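Re: [handteach] how many demos before it stops fumbling?

Murali Salian wrote:
> We're at 380 demos on the Clusik arm and it still grabs two
> sticks at once. Do I push on to 500 or change something?
> All of ours were done by remote, same operator every time.

Hi Murali, and hi all,

Oh, I feel this one! I'd change something before you burn another week (your poor operator). When we did the cutlery job at Nustberg I kept piling on more of the same and the arm just got very confident at doing it badly. What helped was going over to the hand-held gripper for a while and messing with the start pose: high, low, off to one side, fingers wide open well before the holder. I did 18 that way in one evening, then mixed them in with the remote ones.

Chopsticks in their holder, from my end:

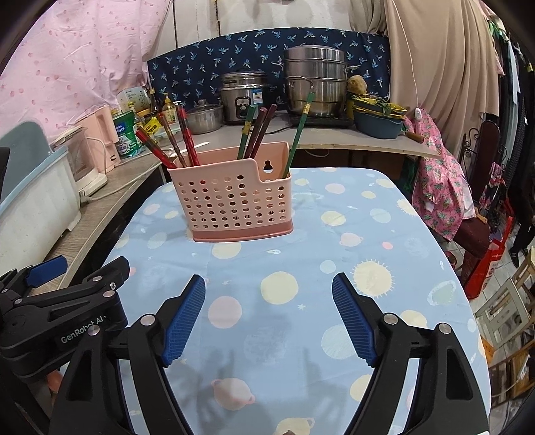
Should you keep the takes where you fumble and then recover?
Keep them, as long as the recovery is clean and you don't stop halfway to think. I toss the ones where I froze.

Also, slow down for the last bit before you close. I rush it every single time and then wonder why the arm does too!

Indira Annamalai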